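The second pair of fingers took Visitación most of May. The first pair had been too slick, and anything rounder than a matchbox slid out of them. For these she mixed a softer compound, cast them in a mold she had made from shelf offcuts, and screwed them to the old bracket.

Cillian had the bench by the door. He was rebuilding an accordion and didn't say much before noon.

"What does it pick up now?" he asked.

"Pencils. A spool of thread. It doesn't like keys."

"Who does it belong to?"

"My mother," she said. "When it's finished."

Her mother lived in Udero, 244 miles off, and could no longer close her right hand. She had been sent a catalog with a grabber in it for 800 dollars. She had mailed the catalog to her daughter with the page folded down and no note. Visitación had read the page twice and put it in the drawer with the drill bits.

She wrote down every attempt in a ledger, one line to a try. Line 168 was the first time the fingers lifted a teaspoon and kept it. She had underlined that one. After it came a long run of lines that said only "dropped."
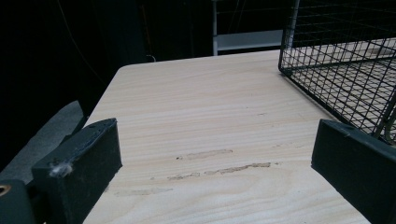 Cillian Brennan
Staff writer, Larno Stories

By evening the rest of the workshop had gone home. She held the tool over the table and opened it as far as it would go. The fingers had begun to wear along their top edges, and lint had stuck to the left one. She left it there. The wood had its own scuffs, out in the middle where everybody worked.

"You've stopped writing," Cillian said.

"I'm thinking about the keys."

He put down his screwdriver and came over. He took his own keys out of his coat, two on a ring, and laid them on the table.

She lowered the tool and squeezed. The fingers closed on the ring, slipped, and closed on nothing. She tried it from the side. She tried it slower.

"My mother used to pick them up by the tag," she said. "She never touched the keys at all."

"Mine don't have a tag."

"No."

He went back to his bench and cut a strip of leather from the old bellows. It took him a while to get a hole through it. He threaded it on the ring and set the keys down again, with the leather sticking up a little.

The fingers closed on it. She raised her arm and the keys came up, turning — first one way, then the other. She held them over the table until her wrist began to ache, then put them down and did it again.

She opened the ledger and wrote the line. Under it she wrote "leather," and the width of the strip.

"Can I have those back?" Cillian said. "I have to lock up."

She lifted them once more and held them out to him across the table. He waited with his palm open until she let go.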